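Pre-departure vehicle and boat inspection: escorted small-group tours
Issued for local operators. Korau touring programme, river and hill sections.

Scope

The checklist applies to every minibus, support van and day boat used between the Clotia transfer point and the Korau landing stage. It is completed before passengers board, in the order given. Enter P (pass), F (fail) or N/A against each item. A fail in Sections 1 or 3 stops the departure until the item is put right and signed again.

Section 1. Minibus

1.1 Tyres, including spare: tread, sidewalls, pressure cold. P
1.2 Service brake and parking brake. P
1.3 Seat belts, all rows. Pull each belt out fully and let it return. F
Comment: rear row, offside, belt slow to retract. Replaced before departure and re-tested. Signed off.
1.4 Emergency door opens from inside and outside. P
1.5 Fire extinguisher in bracket, gauge in green. P
1.6 First-aid kit sealed, contents in date. P
Comment: seal intact. Burn dressings expire in July. Order now.
1.7 Roof rack fixings. N/A
Comment: luggage travels in the support van on this section.

Section 2. Support van

2.1 Load restrained, nothing above the bulkhead line. P
2.2 Drinking water, sealed bottles only. P
2.3 Cool box clean, thermometer reading 8 °C or below. P
Comment: the reading is to be taken at loading and again at the lunch halt. The second reading was left blank on the previous two sheets.
2.4 Spare fuel not carried with food or luggage. P

Section 3. Day boat

3.1 Lifejackets: one per passenger and crew member, plus child sizes where booked. P
3.2 Maximum load plate legible. F
Comment: plate painted over during refit. Ernura boatyard to supply a new one. The boat was withdrawn and the reserve boat used.
3.3 Bilge pump, manual and electric. P
Comment: both run for 30 seconds. No blockage.
3.4 Boarding plank: non-slip strip, handrail, end hooks. P
Comment: strip lifting at the shore end. Acceptable for now – recheck before each boarding.
3.5 Engine hours entered in log. P
Comment: 868 hours. Next service falls due before the longer lake section.
3.6 Awning poles and lashings. P
3.7 VHF radio check with landing stage. P

Section 4. Guide and paperwork

4.1 Passenger list, with dietary and medical notes, held by guide and by office. P
4.2 Route card shows nearest clinic for each halt. P
Comment: the card for the spice garden walk still gives the old clinic. Amend by hand until reprinted.
4.3 Safety talk given in the language of the group. P
4.4 Walking pace and distance confirmed with the group before the hill path. P

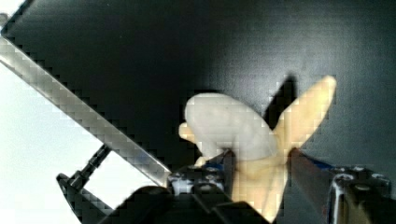
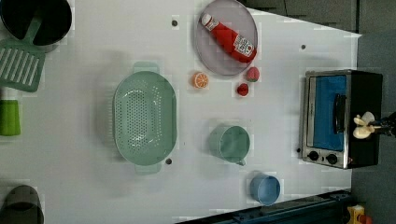 Section 5. Notes for operators

5.1 Sheets are kept for the whole season. Photographs of defects should be attached to the sheet and marked with the item number.
5.2 The hill road above Polák is limited to 30 km/h for all our vehicles, whatever the posted limit. Tachograph records are checked. The limit on the main road remains 80 km/h.
5.3 Where a reserve boat is used, Section 3 is completed again in full. A sheet carried over from the first boat is not valid.
5.4 "Minor" is not an accepted entry. Write what was found and what was done – a short line is enough.
5.5 Completed sheets go to the office before the vehicle leaves, by phone photograph if there is no other means.

Comments

Polák driver: Can 1.3 be split by row? With one box for all the belts I have to write the row in the comment every time, and there isn't much space.

Landing stage: We had the same trouble with the load plate on our second boat. Ask the yard for an engraved one. The printed ones fade.

Hill guide: Clinic number on the route card is also wrong for the afternoon halt, not only the spice garden. I have corrected my copy in pen.

Clotia office: Noted, both. New route cards are with the printer. Please keep using the amended ones until they reach you, then destroy the old set.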